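Dernière mise à jour : janvier

Imprimer cet article | Envoyer par e-mail

Une matinée à Girgate

Je vous avais promis de raconter ma visite chez Vogler, alors je m'y mets enfin, avec un thé et mes notes toutes chiffonnées. Nous étions onze à attendre devant la porte à neuf heures et demie, un peu intimidés, et c'est Carola Thiele qui est venue nous chercher. Elle parle vite, elle rit beaucoup, et elle a commencé par nous dire que le rangement d'un salon était pour ses robots bien plus difficile que le travail d'atelier - ce que j'ai cru volontiers, vu l'état du mien !

On nous a d'abord montré les bras au repos, puis les pinces, que j'imaginais bien plus grosses. Lieselotte Ackermann, qui s'occupe des essais, nous a expliqué qu'un papier froissé donne plus de fil à retordre qu'une bouteille, parce qu'il n'a jamais deux fois la même forme. Depuis l'été, son équipe a noté 218 essais de ramassage, dont 94 avec du papier ou des mouchoirs. Elle nous a donné ces chiffres sans les enjoliver, et j'ai bien aimé cela.

Ensuite nous sommes passés à la démonstration proprement dite, dans un vrai salon meublé, avec ses canapés à fleurs et son grand tapis à médaillons (ma grand-mère aurait adoré). L'exercice consiste à ramasser ce qui traîne par terre et à le mettre dans la petite poubelle noire. J'ai posé la question qui me brûlait les lèvres : est-ce que les motifs du tapis gênent la machine ? Oui, m'a répondu Lieselotte, surtout les plus sombres, quand l'objet à saisir est sombre lui aussi.

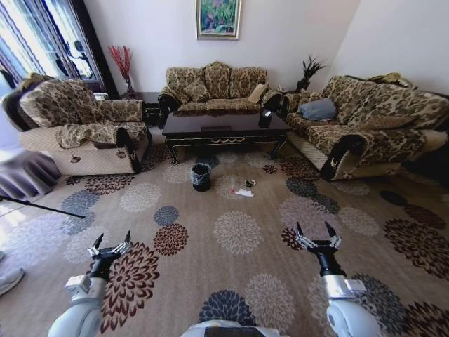
J'ai aussi demandé combien de temps il fallait compter pour un objet, et l'on m'a parlé d'environ 39 secondes quand tout se passe bien. C'est long, je vous l'accorde, mais à regarder, on ne s'ennuie pas une minute. Mon voisin, venu exprès de Bratevov, voulait surtout savoir si cela monterait un jour les escaliers. Pas tout de suite, visiblement !

Il y aura une autre visite à Solomholm au printemps, et je compte bien m'y inscrire.

Ce site utilise des cookies pour mesurer sa fréquentation. En poursuivant votre lecture, vous acceptez leur utilisation.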